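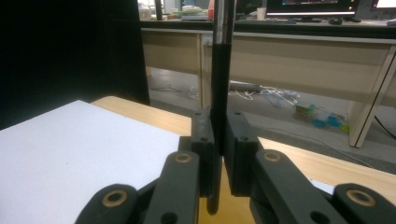 Toltmont Reading Room is looking for first readers for our fall fiction list. We're a small press, literary novels mostly, a few in translation, and we have more manuscripts than eyes right now. Plenty of people tell us they love books, fine, but what we need is people who'll say on page 40 that they got bored. Plain notes please. A line like "black at the bottom, shiny silver up top, long straight rod" tells me more about an object than a paragraph of mood, and that's how we'd like you to write about a chapter too.

What you'd be doing

Read 2 manuscripts between now and the end of October. One is a family novel set in a border town, the other is a mystery, kind of, the author Ghazal Shahbazi would probly argue with that word. For each one you send a report, 1,000 words max. Shorter is ok. No plot summary, we've read it.

Also one group call per book with the editor, Firouzeh Mahmoudi. Evening, 7 pm Eastern, runs an hour or so. Camera off is fine.

Who

Anyone over 18 who reads novels for fun. No degree, no publishing experience. Would especially like to hear from people who've never done this. If you're a writer with something on submission to us, sit this round out and come back next time.

We have 15 spots. Last round 105 people wrote in so please don't be hurt if its a no.

Pay

$105 per report, paid when we get it. Plus a finished copy of both books and your name in the back if you want it there.

How to apply

Email Fiifi Abubakari at the readers desk, subject line FIRST READER. Tell us:

the last novel you quit and where you quit it

one you finished and still think about, couple sentences on why

whether you read on paper or screen (we can mail paper, US only)

No résumé. No cover letter!! Attachments don't get opened.

Replies go out early October. Manuscripts are confidential, there's a one page agreement to sign before we send anything.

Questions about pay or the agreement go to Eyerusalem Ambaye, same address, put her name in the subject.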